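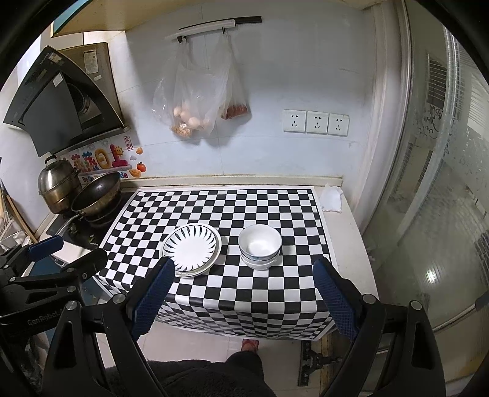

Stories > Short fiction > The Berurstead Bus

I missed the last bus out of Berurstead because of a pie. It was a good pie, mind you, but I'd stopped to finish it on the bench outside the bakery, and when I looked up the number 17 was already going round the corner with my suitcase in its belly.

So I rang Prasetyo. We hadn't spoken since October, when I borrowed his ladder and then moved towns with it, and I honestly thought he'd let it ring out.

"Is this about the ladder?" he said.

"Sort of," I said. "Could you drive me to Rurkura?"

There was a long pause and I could hear his telly going. Then he told me he'd be 40 minutes and I was paying for petrol.

We use cookies to remember your place in a story. Accept | Manage settings

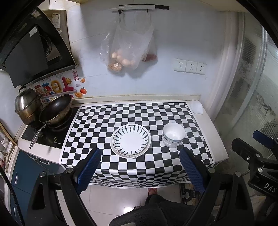

He turned up in his mum's old ute, the green one with the door that only opens from the inside, and leaned across to let me in. He'd brought a thermos! I nearly cried, which I blamed on the wind. We drove for ages without saying much — paddocks, a servo with its lights off, a dog trotting along the gravel like it had an appointment.

"You could've posted it," he said, somewhere past the Antunes turn-off.

"Post a ladder?"

"People post all sorts."

I told him I'd kept it in the hallway the whole time, and that I'd hung my good coat on it, and that every morning I'd thought about ringing him. He had a bit of a think and turned the heater up on my side.

The 17 was sitting at the Rurkura depot when we pulled in. The driver had put my suitcase on the step and was eating a mandarin beside it.

"Yours?" she said.

"Mine," I said, and Prasetyo picked it up before I could and slung it in the ute.

"Right," he said. "Where's this ladder?"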